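Ruwan Seneviratne
2022-10-29
448 shares · 101 comments

1/ Right, a few of you asked how the big pantry clear-out went after I moaned about it last week, so have a thread. Put the kettle on, it's a long one and there are a lot of lentils in it.

2/ Background for new people: we moved to Flolville in February and everything from the old kitchen went into the new cupboards exactly as it came out of the boxes. No system at all. Flour next to shoe polish. I kept saying I'd sort it "once we'd settled in" and you can see how well that went.

3/ What tipped me over was buying cumin. I came home with a jar of cumin, opened the cupboard to put it away, and met four other jars of cumin. One of them had a price sticker from a shop that shut before my nephew was born. He's doing his GCSEs.

4/ So. First thing, everything comes out. I know every tidying person says this and I always thought I could skip it and do a shelf at a time. I can't. I did a shelf at a time for two evenings and all I managed was moving the rice from one place I couldn't find it to another place I couldn't find it.

5/ Second thing, and this is where I fell out with my brother-in-law Kamarul Sitompul (hi Kamarul, I know you're reading): see-through tubs. He swears by old biscuit tins. Lovely tins, very pretty, and you have to open every single one to find the raisins. I want to look at a thing and know what's in it.

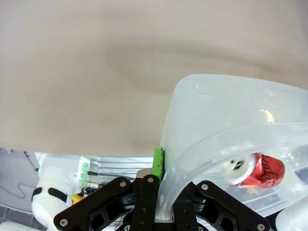 6/ Sizes. I bought far too many small ones to begin with. A small tub feels sensible in the shop and then you get a normal bag of pasta home and a third of it won't go in, so now you've got a tub AND a bag with a peg on it. Buy the size up. Whatever size you're thinking of, the next one.

7/ Lids! Before you buy a set, take one lid off and put it back on ten times in the aisle. People will look at you. Let them. I've got a Gulach set whose lids need both thumbs and a bit of a run-up, and I've started avoiding porridge because of it.

8/ The Byun ones were cheaper and the lids are much kinder, but they don't stack on the Gulach ones. Of course they don't. Pick one make and stay with it, which is advice I'm giving you from the far side of having done the opposite.

9/ Labels. Kamarul (again) lent me his label printer and I went a bit mad. I labelled the tea. I labelled the shelf the tea goes on. My daughter came down in the morning and had a label on her lunchbox saying LUNCHBOX. I've calmed down since and mostly use masking tape and a marker, which peels off when the couscous becomes bulgur wheat.

10/ If you do one thing, write the date on the tape too. I put the use-by from the packet and the cooking time if it's something I never remember. Pearl barley, I'm looking at you.

11/ Somebody asked what I do with the tubs that are waiting for something to go in them. They live on the bottom shelf with lids off, one inside another, lids stood up beside them in an old toast rack. Toast rack was my mum's. Best use it's had in years!

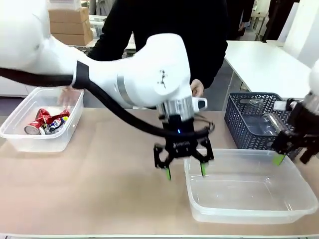
12/ Moths. Sorry, we have to. I had them in the old place, in a bag of 1000 chickpeas or however many you get in one of those sacks, and I'm still not over it. New flour now goes in the freezer for a few days before it goes in the cupboard. Bay leaves on the shelf as well, though I couldn't swear to you the bay leaves do anything.

13/ What went in the bin: the sticker cumin, a jar of something orange, self-raising flour that had stopped raising itself in the last decade. What went to the neighbours: three sorts of vinegar and a fondue set. What I kept for no good reason: hundreds and thousands, two tubs. We don't bake.

14/ Shelf liners, quickly. I got the Utex ribbed stuff and it's fine, but cut it a bit short at the front or the cupboard door catches it and you'll be swearing every time you want a crumpet.

15/ Cost, for those asking: less than I feared on the tubs, more than I'll admit on the labels. If I did it again I'd borrow the printer for one afternoon only and have somebody come and take it off me.

16/ Under the sink is next. I opened the door, had a look, and shut it again. Send me your under-sink tips please, mainly the ones about carrier bags.

2706 likes · 448 shares
Last updated 2 hours ago
Contact · Copyright · Back to top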